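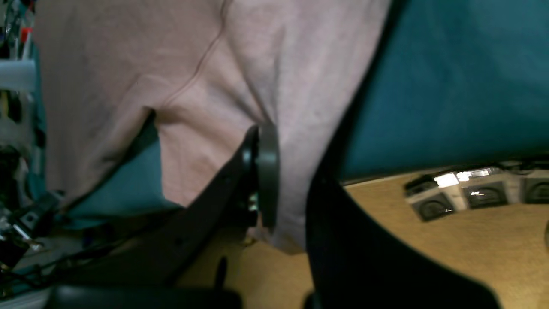 News > Press releases > Home and laundry

2021-06-08, by the Trivus press desk

Reading time: 2 minutes

Trivus is bringing its folding mornings to Morkberg this June, and I couldn't be happier to be the one telling you! We've booked the upstairs room at Clillau for 15 sessions, with 70 places in all, and every one of them is free.

I know, I know, folding. But I've been putting my T-shirts away in a heap for years (pink ones, grey ones, all in together) and I'd love a drawer that shuts. So we start with soft, crumpled cloth, the sort that slides about and bunches up the moment you take hold of it.
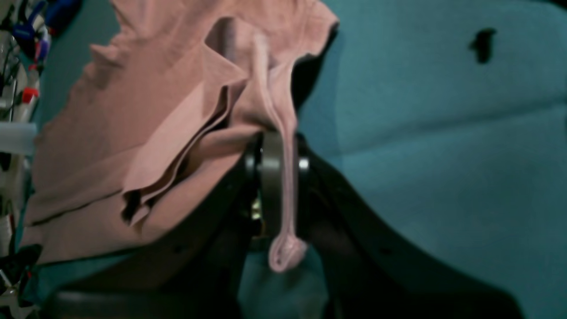 Find a hem first, that's my tip, then smooth outwards from the middle and leave the fiddly bits until last. We'll go on to sleeves, straps and, if there's time, the dreaded fitted sheet.

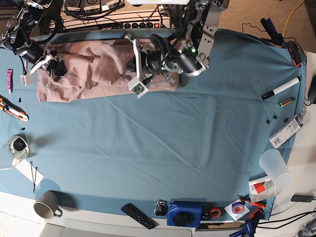
Press release no. 121

A plain cloth over the table helps too. Ours is blue, and a pink cloth shows up nicely against it, so you can see which edge you're meant to be folding.

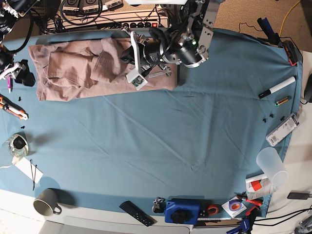 Go for a rough rectangle to begin with and don't fuss over creases. Bring two or three things from your own pile, clean please!

Places can be booked at the Han desk on the ground floor of Clillau, or on extension 461.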